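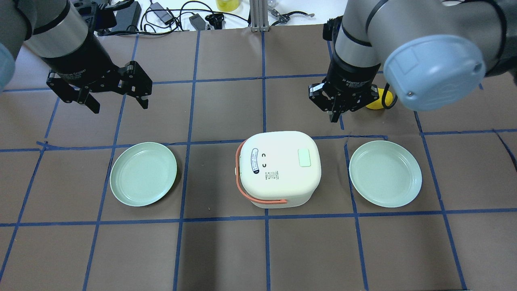
Thread über Regeln für Roboter-Testaufbauten. Anlass: Ich durfte letzte Woche den Entwurf »Gute Praxis für Tischversuche mit zwei Armen« kommentieren. 74 Seiten. Ich habe 15 Randnotizen abgeliefert und hätte auch 150 gehabt. 1/

Vorweg, weil das gleich wieder kommt: Ich bin nicht gegen Regeln. Ich bin gegen Regeln, die man abheften kann, ohne dass sich am Tisch irgendwas ändert. 2/

Abschnitt 3, Klebebandraster. Der Entwurf verlangt »ein gut sichtbares, regelmäßiges Raster auf matter Unterlage«. Ja, und weiter? Wie regelmäßig? Blaues Malerkrepp auf braunem Papier ist gut sichtbar, das bestreitet keiner. Von Hand geklebt sitzt trotzdem immer ein Streifen schief. 3/

Wenn zwei Streifen ein bisschen aus dem Winkel laufen, ist »Feld B2« eine Adresse und keine Messung. Als Adresse völlig okay! Teller links ins Feld, Teller rechts ins Feld, Reiskocher dazwischen. Wer daraus später eine Positionsgenauigkeit in Millimetern ableitet, macht sich was vor. 4/

Und dann: Wohin gehört ein Gegenstand, der genau auf der Linie steht? Steht im Entwurf nicht. Bei mir im Kommentar schon. Vorschlag: Bezugspunkt festlegen (Mitte der Standfläche) und im Protokoll benennen. Zwei Sätze Text. Antwort von Sandro Melis: »Das ergibt sich aus der Praxis.« Tut es nicht. 5/

Beispiel Citstead. Hemi Bright hat mir im Februar die dortige Versuchsliste gezeigt, 900 Durchläufe, dreimal die Bedienperson gewechselt. Spalte »Startposition«: überall »Standard«. Was Standard war, wusste jeder. Jeder etwas anderes. 6/

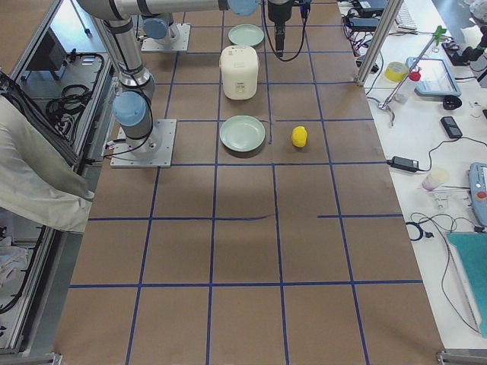 Zweiarmtisch: Reiskocher und Teller auf dem Raster, rechts der Beistelltisch.

Abschnitt 5, »Umfeld der Arbeitsfläche«. Mein Lieblingsabschnitt, leider aus den falschen Gründen. Anderthalb Seiten über die Farbe der Unterlage und genau ein Satz über alles, was daneben liegt. 7/

Schaut euch rechts den weißen Tisch an. Tastatur, Handy, Becher, Klebeband, Netzteil, ein Fläschchen mit rotem Deckel, und am Rand halb das Bediengerät mit dem roten Knopf. So sieht ein Beistelltisch überall aus, wo ich bisher war. Meiner auch, bevor jemand fragt. 8/

Die Frage ist für mich nicht Ordnung um der Ordnung willen. Die Frage ist: Wer greift im Ernstfall über was drüber, um an den roten Knopf zu kommen? Der Entwurf sagt, das Handgerät müsse »jederzeit zugänglich« sein. Zugänglich für wen, von welcher Tischseite, mit welchem Arm? 9/

Rodel Samonte hat dafür einen festen Platz vorgeschlagen, mit Umriss auf der Tischplatte. Kostet einen Filzstift. Wurde als »zu detailliert« gestrichen. Die Farbe des Papiers durfte bleiben. 10/

Kabel. »Kabel sind so zu führen, dass sie den Betrieb nicht beeinträchtigen.« So einen Satz kann man über jedes Kabel der Welt schreiben. Was ich lesen will: Reichweite beider Arme auf die Tischkante übertragen, nichts Loses innerhalb dieser Linie, und die Schlaufe am Greifer in den Extremstellungen abfahren, langsam, bevor Aufgaben laufen. 11/

Dasselbe gilt für Stoff. Ein Tuch über einem Aluprofil stört niemanden, bis es doch mal in Reichweite hängt. Steht im Entwurf was zu Textilien? Steht nichts zu Textilien. 12/

Abschnitt 8, gemeinsamer Arbeitsraum. Zwei Arme, ein Tisch, und die Regel lautet: »Kollisionen sind durch geeignete Maßnahmen zu vermeiden.« Geeignete Maßnahmen! Kwesi Ametepe wollte wenigstens eine Liste: getrennte Zonen, Vorrangregel, Geschwindigkeit in der Überlappung. Ist jetzt »informativer Anhang«, also das, was man beim Ausdrucken weglässt. 13/

Wir haben das bei Oso mal durchgespielt. Von 2,739 Zeilen im Ereignisprotokoll (ja, mit Komma, der Export ist englisch eingestellt und bleibt es wohl auch) hatte keine einzige ein Feld dafür, welcher Arm zuerst in der Mitte war. Man konnte hinterher also schön diskutieren und nichts belegen. 14/

Jetzt zu den Gegenständen. Der Entwurf empfiehlt »haushaltsübliche Objekte«. Reiskocher, Teller, meinetwegen etwas Gelbes in Zitronenform. Gut so, lieber das als Holzwürfel. Aber haushaltsüblich ist keine Angabe, mit der irgendwer den Versuch wiederholen kann. 15/

Mindestens: Maße, Masse, Foto von oben, Foto von der Seite. Beim Reiskocher auch, in welcher Stellung der Bügel liegt. Ein Griff, der einmal vorn liegt und einmal hinten, ist für einen Zweifingergreifer eine andere Aufgabe. Das steht nirgends. 16/

Einwand von Uriel Palma, den ich ernst nehme: Je länger die Pflichtliste, desto mehr wird abgeschrieben statt geprüft. Stimmt. Ich habe Checklisten von Grulletti gesehen, da war die Unterschrift drauf, bevor der Arm bestromt war. 17/

Deshalb mein Gegenvorschlag, und der passt auf eine Seite: Rasteradresse plus Bezugspunkt. Objektblatt mit Fotos. Fester Platz fürs Handgerät. Reichweitenlinie auf dem Tisch. Vorrangregel für die Mitte. Der Rest darf gern in den Anhang. 18/

»Und wer kontrolliert das?« Gute Frage, Abschnitt 11 beantwortet sie mit »die verantwortliche Stelle«. Wer das ist, klärt laut Fußnote die verantwortliche Stelle. 19/

Stand heute, 14. März 2019: Von meinen Notizen sind vier übernommen, davon drei Kommafehler. Die vierte ist der Bezugspunkt, immerhin, wenn auch als »kann« und nicht als »soll«. Die zweite Runde läuft noch, Kommentare gehen über Sison rein. 20/

Falls ihr mitlest und selbst an so einem Tisch arbeitet: Schickt mir eure Startpositionsregel, egal wie krumm sie formuliert ist. Auch »wir machen das nach Augenmaß« hilft mir. Ich sammle bis zum Ende der Runde und reiche es ohne Namen weiter. 21/21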